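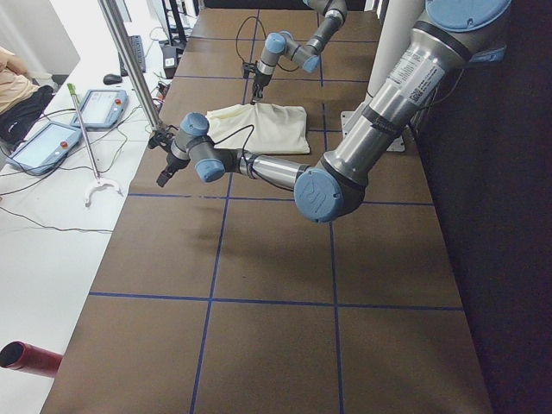 Shirt folding gets its own evening at the Plullbridge clothing swap this June, and everyone who has ever given up and stuffed a T-shirt in a drawer is warmly invited! Doors open at 4 and there is room for 20. The long table is covered in brown and marked into big squares with blue tape, which makes a fine guide for keeping your edges straight.

Print this page
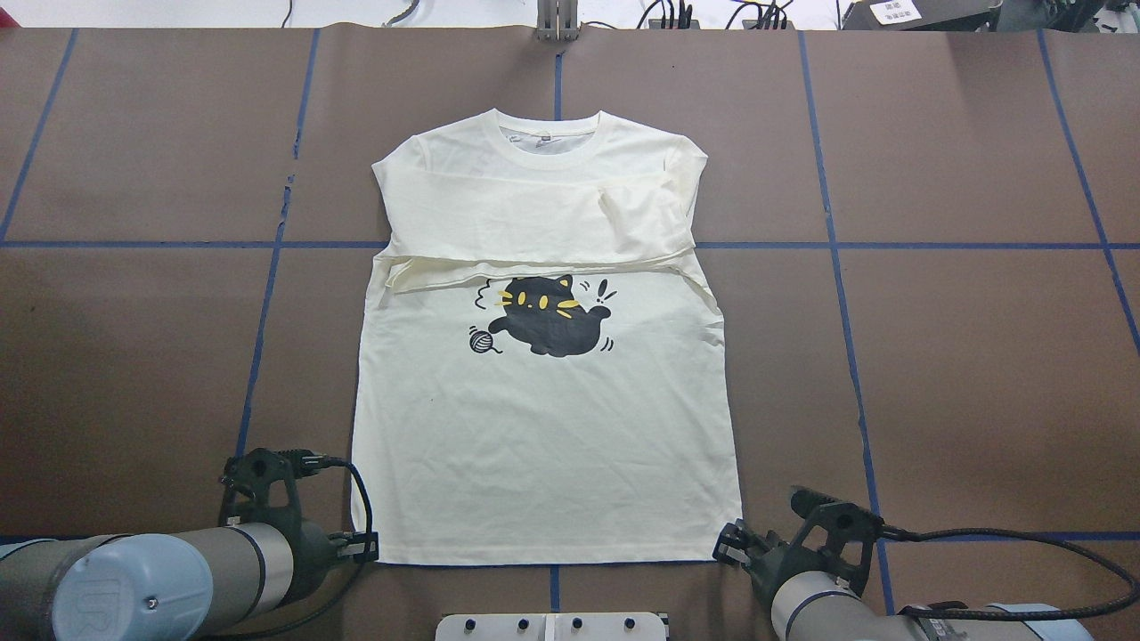
Bring a couple of shirts of your own, printed ones very welcome – sides and sleeves go in first, then the body folds over, and a favorite picture can end up on top if you plan for it.

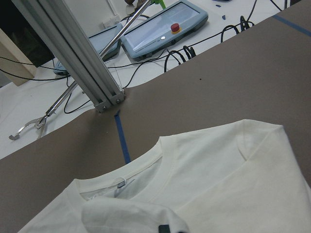
Collars take the most patience, so the Ferreira Room will stay open an extra 2 hours for anyone who wants to keep practicing. Folded shirts you can spare will go to the Skolleo clothing shelf.

E-mail this to a friend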